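Progress report to the Godard equipment fund - garment handling work package
Period covered: start of award through March
Search this site Enter keywords Go

1. Status against plan

Data collection with hand-held grippers began in the second month of the award and continues. The purchase of the fixed two-arm station is on hold until the results of the Wurkik quotation are reviewed (section 3). No change to the end date is requested.

The equipment plan had two stages: hand-held units first, arms second. Stage one is complete. We bought 4 hand-held units, enough for two operators working in pairs of grippers with no shared spares. All were accepted on delivery except one with a loose trigger return, which Gosell replaced under warranty.
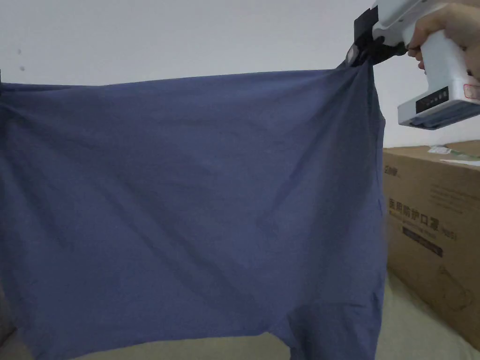 Cloth tasks in the current set are limited to single garments: pick up by a corner, spread, fold in half, fold in thirds. Towels and bed linen are deferred to the next period. Recording takes place in furnished rooms, as stated in the proposal, so no rent or fit-out has been charged to the award.

2. Recording volume and consumables

The target for the full award is 4000 accepted episodes. Some 31 percent had passed review at the close of the period. The main causes of rejection were dropped tracking and mismatched start times between the left and right units. A firmware update addressed the second fault. Tracking loss remains open and is worst when the two grippers come close together over the cloth.

Finger pads wear faster than budgeted. The proposal assumed one set per unit for the whole award. We now plan for a second set per unit and have moved the cost from the travel line, where there is an underspend.

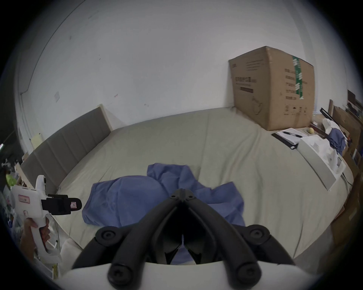 Storage was also underestimated. Wide-angle video from both units is kept at full resolution until review is finished, then compressed. We have ordered two additional drives - one working, one backup - and will hold further orders until the compression step is automated.

3. Arm purchase

Two quotations were received. Hirvonen offered the lower unit price but excludes mounting plates and the safety controller. Wurkik includes both, with a longer lead time. Once the missing parts are added, the difference is within the contingency already approved. Our preference is Wurkik, subject to confirmation that its wrist flange accepts the same fingers as the hand-held units. If an adapter is needed, the added length must be checked against the reach figures in the proposal.

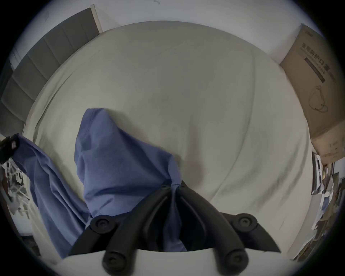

Payment terms differ as well. Wurkik asks for a deposit at order and the balance on shipment; Hirvonen invoices on delivery. A deposit would fall in the current budget year and the balance in the next. Please confirm that the fund allows this split.

4. Requested decisions

Approval of the transfer from travel to consumables.
Confirmation of the split payment.
Release of the stage two funds once the flange check has been reported.

0 comments 2 shares
Contact | Copyright | Back to top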